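About Us

Bornari is a heavy music site run out of Prendton by people with day jobs. Reviews, gig reports, long interviews with bands you've maybe heard of and plenty you haven't. Thrash, doom, death, the odd bit of prog when Clyde gets his way.

Started as a photocopied fanzine. Ten pages, stapled, sold at the merch table for whatever people had on them. Went online when the copier died. Since then 1189 reviews, 264 interviews and one very long argument over whether the second Gajewski album is any good. (It is.)

Who does what

Clyde Wojcik - editor, most of the live reviews. Saw his first thrash gig at 14, still has the ticket.
Macarena Moya - interviews. Send her your band's history, not your press release.
Julián Herrero - demos and vinyl. Behind on both, sorry.
Ustyna Tymoshchuk - gig listings, website, fixing what the rest of us break.
Emiliano Villalobos - news, and the Vikville festival diary every summer there is one.

What we cover

Anything loud, basically. New albums get a full review if we can get to them, short one if we can't. Reissues too. We don't give marks out of ten any more, people only read the number. No paid reviews, never have. If a band member is a mate of the writer we say so at the top of the piece.

Gigs are mostly within a train ride of Prendton. Small rooms prefered. We did put on our own all-dayer at Vikville one January, five bands, over 400 through the door, heating broke by band two. Would do it again.
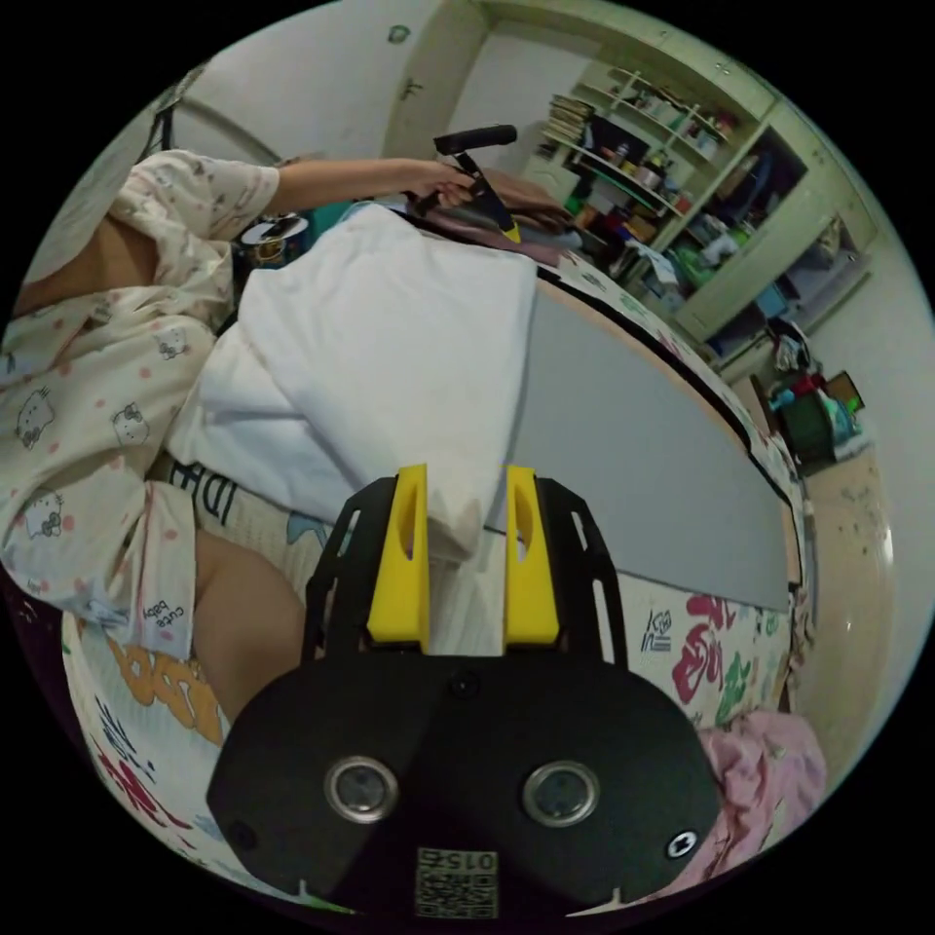 Sending us music

Download links please, no attachments, they clog the inbox. Tell us where your from, who plays what and when it's out. CDs and tapes are welcome but take longer. We listen to everything, can't reply to everything. Chasing once is fine. Chasing daily isn't.

Want to write for us? Send two reviews, one of a record you love and one you can't stand. No pay, some free records, the occasional guest list place.

Corrections go to Ustyna via the contact form. Wrong drummer, wrong year, wrong umlaut, all gratefully recieved.

Page last updated 2 May 2021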